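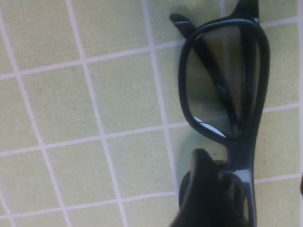 The lost property desk at the Jeltier bus station opens at 6 in the morning, before the first coaches leave for Kerekes. The woman who runs it has been there for 31 years. She says glasses come in more than anything else, and dark ones most of all.

"People push them up on their heads and fall asleep against the window," she said. "Then they get off and it's cloudy, so they don't miss them until the weekend."

Everything handed in gets laid out on the green surface with the white grid before it goes on a shelf. She likes the lines because they give her a fair idea of size for the log.

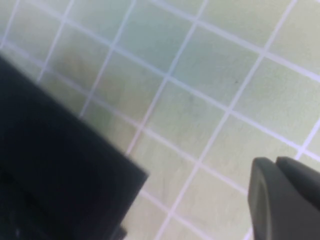 The log is a paper one. The station tried a program called Nuleo for a while, but it wanted a category for every item, and she had trouble with that. "I'd have a black thing in front of me and it wanted to know if it was luggage or electronics," she said. "I write down what I see. Black, flat, corners a bit worn. The owner will know."

Last year she logged 1,068 items. Almost 4 in ten went home again, a better share than the year before.

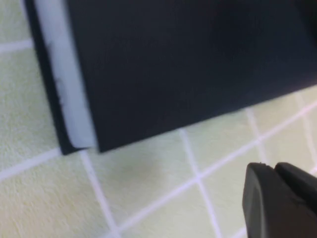
She doesn't read notebooks or diaries beyond the inside cover. If there's a phone number, she calls it. If not, the item waits.

"A man drove back from Gresto for an address book," she said. "He could have mailed us the postage. He wanted to come himself."
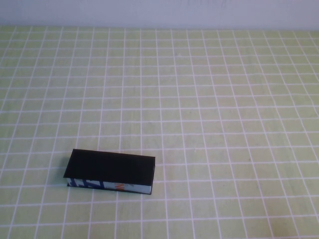
Boxes are harder. She asks callers for the color of the lid and what's printed on the side, and most can give her only one of the two. "I'll take one if they can tell me what's inside," she said.

The desk closes for lunch and stays open until the evening coach is in.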